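Thread: Moving out in a month, is it worth paying for a deposit cleaning?

hadelhouse
Member, 380 posts
Posted 5 March 2024

Okay so our lease is up and the landlord wants the place "professionally cleaned." Quote I got was $500 for a two bedroom. Our deposit is 2,000 so I get that it's a good trade if it works, but 500 bucks!! I own a mop. Has anyone here done it themselves and gotten the whole thing back?

I've started on the junk drawer stuff at least (sorting is my way of avoiding the oven).

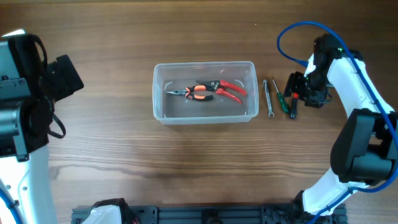 Pliers etc. in their own bin, finally

segura_gal
Read your lease first. Mine said "professionally cleaned" too, but only the carpets, and the carpet guy charged me $300. The rest I did over two evenings with a podcast on. Got everything back except the key fee, which I'm still mad about.

Kanon
Gonna disagree with segura_gal a little. I did it all myself in January and they kept a chunk for "grease residue above cabinets." Who looks above the cabinets?? My old landlord, apparently. If I'd had a receipt from a cleaner I could have argued.

segura_gal
You can argue without a receipt! Ask for an itemized list. Half the time they back down.

Kanon
Half the time they don't, lol. I asked. I got a list. It was a very nice list.

hadelhouse
Ugh, ok. Checked the lease and it says the whole unit, "or equivalent standard," whatever that means. I'm leaning toward doing it myself and using the money on the movers, who want a fortune for the third floor.

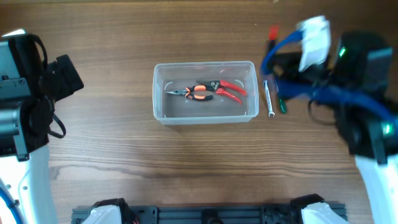
Also, nail holes. We have a gallery wall in the hallway and I was going to just fill them with spackle and hope the paint matches. It's that landlord beige. Do I have to paint the whole wall or can I dab?

Dehua Yuan
Don't dab. Dabbing shows every time the sun comes in sideways. Ask the office for the paint name and roll it corner to corner. And take everything off the walls first, hooks and curtain brackets included, then fill it all in one go.

Kanon
I dabbed. It was fine. They got me on the grease, remember.
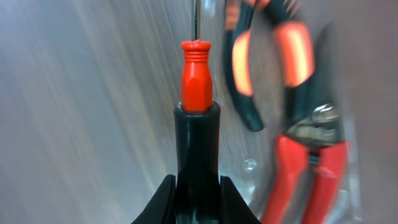
Drostar Tenants Club, Renting and Moving board

drostar_mod
Moving this over from General. Two things from me: ask for a walkthrough with the landlord before your last day so there's still time to fix what they point out, and take dated photos of each room once it's empty, inside the fridge and oven too. hadelhouse, I'd put "or equivalent standard" to them in an email and get their answer in writing.

hadelhouse
Emailing tonight. And fine, I'll look above the cabinets.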